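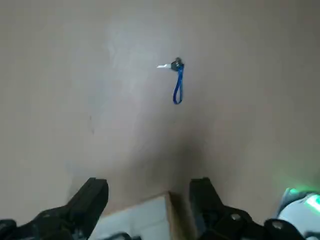
Wrist cam view, key on a blue strap, fingers open.

Picking thin keys with a wrist camera: how we set up the grasp point trials

Quick writeup because three people asked for it in January and I kept sending the same email. Covers the method from our strap-or-head comparison, start to finish. Assumes you already have an arm that moves and a wrist camera that streams. If not, Solange Bastos has a setup page on the Dirnance wiki, start there.

What we wanted to know

Key with a soft strap on it. Two places to grab: the plastic head, or the strap loop. Head is stiff but low to the table. Strap is easy to pinch but then the key swings. Which one should the policy learn from? Ran 946 trials to find out.

Before you start

Plain tabletop. Pale is good, dark strap or saturated strap is better. One object at a time, nothing else lying around.
Fix your exposure. Auto exposure will drift as the fingers come down and darken the middle of the picture. Lost a whole batch to that.
Check for glare. A soft bright patch is OK as long as the blade doesn't sit in it — pale metal on a pale table is already hard enough.

Step 1. Hover pose

Bring the wrist up until the object sits in the upper half of the view with both fingertips visible below it. Save that pose. Every trial starts there. Don't eyeball it, load the saved one.

Step 2. Place the object

Drop the key by hand, let the strap land how it lands. Rotate the key between trials. Josué wrote a little script that calls out an angle so you don't fall into habits (you will). If the strap lands on top of the blade, redo it and log it as a redo. We kept those seperate.

Step 3. Label two points

On the hover image, click the center of the head, then the middle of the strap. Two clicks, same order always. Mark the strap direction with a third click at the end of the loop. Skip the blade, we tried it as a third grasp option and dropped it early.

Step 4. Run the grasp

Fingers open wide. Line up above the labeled point, rotate so the fingers close across the narrow direction, go down, close, lift 10 cm, hold for 3 seconds. Dropped during the hold = fail. Swinging is fine. Touching the table on the way up is not fine, log as partial.

Alternate head and strap. Do not do all the heads first. Table height creeps if someone leans on it and then your comparison is junk.

Step 5. Hold out a set

We put 225 trials aside for testing and trained on the rest. Split by session, not by trial. Frames from one session look too much alike and the test score comes out flattering. Valdir Camargo caught this one, our first numbers were way too nice.

What we got

Strap grasps held more often. Clear gap, same direction in every session. Most head failures were the fingers closing a hair too high and sliding off the plastic. The strap is more forgiving on height since it bunches up between the pads.

But — strap grasps were worse for anything after the lift. Raíssa Moura ran a short follow-up placing the key into a shallow tray and the swing made the placement sloppy. So if you only need to clear a table, train on straps. If you need to put the key somewhere exact, head is worth the extra misses. We have not tried grab by strap, set down, regrasp by head. Somebody should.

Shadow thing

The fingers throw a wide soft shadow ahead of them. The first model learned to use its edge as a height cue, sort of worked, then fell over when we moved a lamp. Fix was to vary the lighting while collecting. Two lamp positions was not enough. Four was OK.

Problems you'll hit

Gripper closes on nothing: check the hand-eye calibration first, then the click labels. Usually calibraton.
Strap sticks to the finger pad after release: wipe the pads, open all the way, wait a beat before moving.
Key spins on descent: one finger is landing before the other. Wrist isn't level.
Labels flipped: somebody clicked strap first. Sort by distance to the loop end and you can repair most of them.

Scripts are in the Omberg folder, ask Ronaldo Bezerra for access. Config for the hover pose is in the same place, change the table height before you run it.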